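지난번에 예고했던 오르케멜(Orkemel) 가구 공장 견학기, 드디어 올려요! 2019년 10월 17일에 다녀왔는데 사진 정리하고 메모 옮기느라 좀 걸렸네요. 글이 길어요. 커피 한 잔 가져오시는 걸 추천합니다.

## 가기 전에

저희 집 식탁이 슬슬 수명을 다해 가고 있거든요. 이사를 두 번 했더니 상판 한쪽이 들뜨고, 의자를 당길 때마다 삐걱삐걱. 그래서 올여름부터 원목 식탁을 알아보다가 오르케멜이 일 년에 한 번 공장을 개방한다는 걸 알게 됐어요. 신청은 9월에 받았고, 저는 열린 날 점심시간에 휴대폰으로 허겁지겁 넣었는데 다행히 오전 조에 됐습니다. 한 조가 11명이에요. 생각보다 적어서 질문하기 좋았어요.

평일이라 연차를 썼는데요(식탁 보러 간다고 연차 쓰는 사람, 접니다), 결과적으로 아깝지 않았어요.

## 가는 길

시외버스를 탔어요. 터미널에서 내려서 마을버스로 한 번 더 갈아타야 하는데, 배차가 60분이라 이건 시간표를 꼭 보고 가셔야 해요. 저는 간발의 차로 놓쳐서 결국 택시를 탔습니다. 돌아올 때는 공장에서 터미널까지 셔틀을 태워 주더라고요. 갈 때도 있으면 좋을 텐데!

공장은 논 사이에 덜렁 서 있어요. 간판이 작아서 택시 기사님도 한 번 지나치셨고요. 입구에서 이름 확인하고 귀마개랑 보호안경을 받았는데, 안경 위에 쓰는 보호안경이라 좀 흘러내렸어요. 안경 쓰시는 분들은 렌즈 끼고 가시면 편할 거예요.

## 원목 창고

제일 먼저 간 곳이 창고였는데 여기가 진짜 좋았어요. 문 열리자마자 나무 냄새가 확! 판재 사이사이에 얇은 막대를 끼워서 층층이 쌓아 놨더라고요. 바람이 통하게 하려는 거래요. 참나무, 물푸레나무, 호두나무가 있었고, 안내해 주시는 분이 자투리를 하나씩 돌려 가며 만져 보게 해 주셨어요. 같은 참나무인데도 켜는 방향에 따라 무늬가 이렇게 다르구나 싶었습니다. 저는 곧게 뻗은 무늬가 좋은데 옆에 계신 분은 구불구불한 게 좋다고 하시고. 취향이죠 뭐.

건조가 덜 된 나무로 상판을 만들면 겨울에 난방 틀었을 때 갈라진다고 해요. 저희 집 식탁이 왜 들떴는지 여쭤봤더니 그건 무늬목이 떨어진 것 같다고 하시더라고요. 원목이 아니었다니… 중고로 살 때 분명 원목이라고 들었는데요.

## 재단과 집성

다음은 재단실. 귀마개를 껴도 시끄러워서 설명은 거의 못 들었고 유리창 너머로 구경만 했어요. 톱밥이 천장 관으로 빨려 올라가는데 그게 은근히 계속 보게 되더라고요.

집성은 판재 여러 장을 옆으로 붙여서 넓은 상판을 만드는 과정이에요. 접착제 바르고 긴 조임쇠로 꽉 물려 두는데, 판마다 나이테 방향을 번갈아 놓는다고 해요. 그래야 휘는 힘이 서로 상쇄된대요. 이 얘기 듣고 집에 와서 책꽂이 옆면을 다 들여다봤어요. 반성하는 마음으로요.

## 상판 색과 마감

제가 제일 궁금했던 부분이에요. 오일 마감이랑 우레탄 마감 중에 뭘 고를지 몇 달째 고민 중이었거든요.

오르케멜은 기본이 오일 마감이고, 자기네가 배합한 '카논(Kanon)'이라는 오일을 써요. 바르고 닦아 내고 말리고, 또 바르고. 작업하시는 분이 천을 동그랗게 뭉쳐서 문지르시는데 색이 쓱 올라오는 순간에 다들 "오~" 했어요. 우레탄은 물 자국에 강한 대신 한번 긁히면 부분 수리가 어렵고, 오일은 뜨거운 냄비 자국이 잘 남지만 사포로 살살 밀고 다시 바르면 된다고 합니다. 저는 냄비 받침을 자주 까먹는 사람인데 수리는 또 직접 해 보고 싶고… 아직도 고민이에요.

그리고 색 얘기! 전 원래 어두운 호두나무파였는데 이날 마음이 흔들렸어요. 노르스름하고 얼룩얼룩 무늬가 있는 따뜻한 색 상판이 붉은 기 도는 갈색 마루랑 의외로 잘 어울리더라고요. 저희 집 마루도 딱 붉은 갈색이라 늘 고민이었거든요.

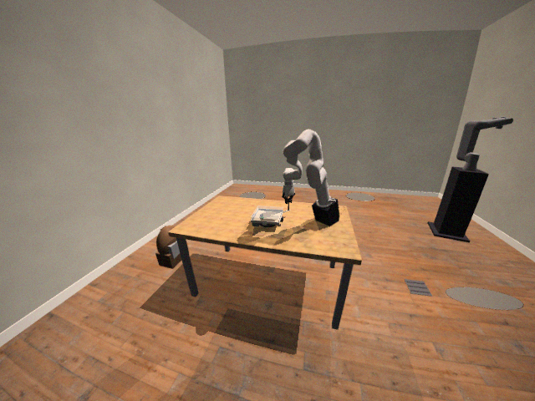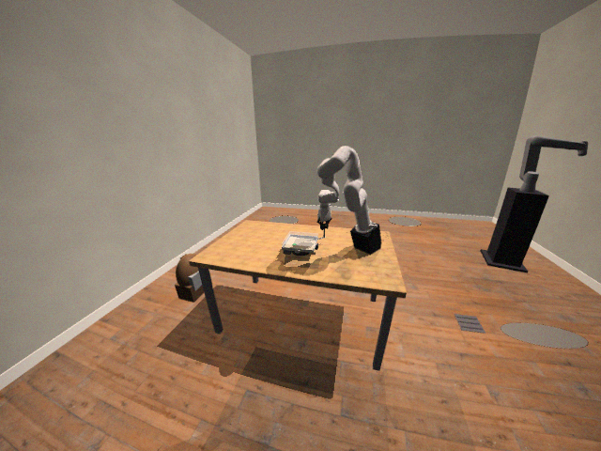 ## 의자 공방

식탁만 보러 갔는데 의자에 반하고 왔습니다. 별채처럼 떨어진 건물이 의자 공방이고, '세라노(Serrano)'라는 라인을 여기서만 만든대요. 등받이 살을 증기로 찌고 틀에 끼워 구부리는 시연을 보여 주셨는데, 딱딱한 막대가 엿가락처럼 휘는 게 너무 신기했어요. 틀에 끼우는 건 순식간이에요. 식으면 안 휘니까 두 분이 말도 없이 착착 움직이시고요.

앉아 보는 시간도 넉넉했어요. 좌판을 엉덩이 모양으로 깎은 것과 끈을 엮은 것 두 가지인데, 저는 깎은 쪽이 훨씬 편했습니다. 끈 좌판은 보기엔 예쁜데 얇은 치마 입으면 자국 날 것 같아요. 팔걸이 있는 건 식탁 밑으로 안 들어가는 경우가 많으니 상판 아래 높이를 꼭 재 보래요. 집에 와서 쟀더니 아슬아슬하게 안 들어가네요.

## 점심이랑 매점

점심은 구내식당에서 먹었어요. 제육볶음에 시래기국, 그리고 겉절이가 정말 맛있었어요! 식당 식탁도 전부 자기네 제품인데 오래 써서 반질반질해진 게 전시장 새 제품보다 더 탐나더라고요. 물컵 자국도 좀 있고요. 이렇게 늙는구나 하고 미리 본 셈이라 오히려 안심이 됐어요.

매점에서는 자투리로 만든 도마랑 수저받침을 팔아요. 현금만 받으니 참고하세요. 저는 물푸레나무 도마 작은 거 하나, 그리고 '오둘니스(Odulness)'라고 적힌 왁스를 한 통 샀어요. 이름이 뭔가 졸리죠? 냄새는 귤껍질이랑 비슷해요. 집에 있는 나무 쟁반에 발라 봤는데 윤이 은은하게 돌아서 만족 중입니다.

## 갈까 말까 하시는 분들께

- 오전 조를 추천해요. 점심이 포함이에요.
- 바닥에 톱밥이 있으니 검은 운동화는 비추.
- 겉옷은 얇은 걸 여러 겹으로. 창고는 서늘하고 건조실 앞은 꽤 더워요.
- 집 마루 사진을 휴대폰에 담아 가세요. 색 상담할 때 바로 보여 드릴 수 있어요.
- 폭이 85cm인 상판이 기본이고 더 좁게는 주문 제작이래요. 주방이 좁은 집은 미리 재 가세요.
- 재단실은 사진 촬영이 안 되고 나머지는 물어보면 대체로 괜찮다고 하세요.

아쉬운 점도 있어요. 마지막 질의응답이 너무 짧았고, 가격표를 따로 안 주셔서 메모하느라 바빴습니다. 견적은 메일로 받기로 했는데 아직 안 왔어요. 오면 댓글에 덧붙일게요. 혹시 오일 마감 식탁 오래 쓰고 계신 분, 김치 국물 흘렸을 때 어떻게 하시는지 좀 알려 주세요!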